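Ticket 170 – Steamed buns sticking and going soggy underneath
Product: Dimik electric steamer pot
Opened by: Liam Brennan
Handled by: Muireann Noonan
Status: Solved

Opened 2 Mar 2026

Hi all! First off, I love this pot. I've had it for a few weeks and we have eaten more steamed buns than in the whole year before that. But I've hit a snag. The bottoms come out wet and gluey, and when I lift a bun it leaves a patch of itself behind on the steel. The tops are lovely. I'm using the recipe from the leaflet, 13 minutes with the knob turned all the way up, and I put the buns straight on the basket. Is it me or the pot?

Reply from Muireann Noonan

Hi Liam, so glad you're getting good use out of it! The tops being right tells me the pot is heating fine, so let's look at the bottoms. Could you tell me:

- how much water goes in the base
- whether you line the basket
- how soon you take the lid off once the knob is back at zero
- what you use to lift the buns out

A photo of the pot with a batch would help too.

Reply from Liam Brennan

Water to the upper line. No liner. Lid comes off the second it's done (I can't wait, they smell too good). I lift them with my fingers, fast. There's a cloth under the base to catch drips.

I've got three on the plate and one still in the basket, and you'll see the crumbs I leave between the pot and the plate. 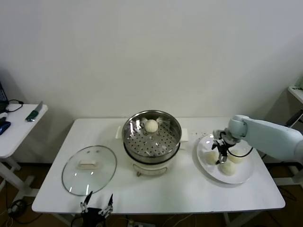

Step 1: Less water, and a liner

Thanks, great photo, and those are good-looking buns! The flat basket with the small holes is the standard one, so nothing wrong there. Two changes for the next batch. Fill to the lower line only; at the upper line the boil can splash up through the holes. Then cut a square of baking paper for each bun, a bit wider than the dough, and leave gaps between the squares so steam can get through.

One more thing about the cloth. Please keep it flat and well clear of the knob, or swap it for a tray.

Result (Liam): Huge difference! No sticking at all. Bottoms still a little damp on two of them.

Step 2: Let them rest

Turn the knob to zero and leave the lid on for five minutes. Then tip the lid away from you so the drops run off the far side, and move the buns to a rack before they go on a plate. A cold flat plate makes them sweat underneath.

Result (Liam): That did it. Dry bottoms, smooth tops, and my fingers are happier with tongs. Made 30 for my niece's birthday, in batches, and the last one was as good as the first – thank you so much!

Closing note from Muireann Noonan

Wonderful news, and happy birthday to your niece! I've passed the lower-line tip to Shengli Li, who is rewriting the leaflet. Closing this as solved. Reply here if the damp bottoms come back and the ticket will reopen.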